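3.2 Table shape and the use of shared rooms

The second part of the survey dealt with tables in shared sitting rooms. We sent the form to 622 households in Pokdale and Camis in January, and more than 200 sent it back complete. Each form asked for the shape of the main table, what it was mostly used for, and which things stayed on it between meals.

Households with a round table were more likely to say that people sat down at it outside mealtimes. Those with a rectangular table more often used one end for storage, usually post, school books or a sewing box, and ate at the other. Omoregie found the same split in an earlier study of rented flats in Zestow, although the flats there were smaller and most of the tables stood against a wall.

We had expected the size of the room to matter more than it did. In the smallest rooms the round tables were often described as being in the way, yet the same people said they would not change them. Several wrote that a round table let them fit in an extra chair when family came. Complaints about rectangular tables were mainly about corners, and came mostly from homes with children under five.

Things left on the table fell into two groups. Some were there for use, such as salt, a lamp or a pair of glasses. Others were for show or had no settled place. Small pictures came up often in the second group, both standing and lying flat, and they were reported more for round tables than for any other kind. The form did not ask how long an item had been there, so we cannot separate lasting displays from things put down for an hour. We return to this in Section 5, together with the answers on lighting.

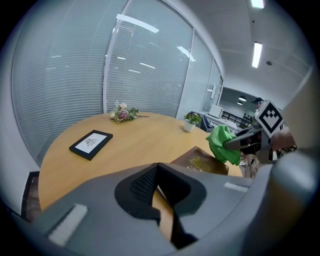 Photograph by Anselmo Sales

Figure 2. Round table in light wood, with a small line sketch on white card in a black picture frame, laid flat.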